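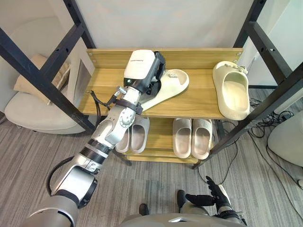

Cream slide sandal on the top shelf of the wooden shoe rack.

Prayer Requests – Destthorpe Fellowship Board

rafia_talpur
Members are asked to pray for my brother Marty, whose surgery is set for August. He has been out of work for 11 weeks.

B.Chaimongkol
Our evening group will remember him by name. I would suggest a fast on the day itself.

pylyp_s
I respectfully disagree. Fasting should remain a private decision – the board ought not to assign it.

B.Chaimongkol
It was offered as a suggestion only.

Surachet J.
Psalm 121 was read at our service for the sick. I will ask that Marty be added to the list.

rafia_talpur
Thank you. Please add our mother as well.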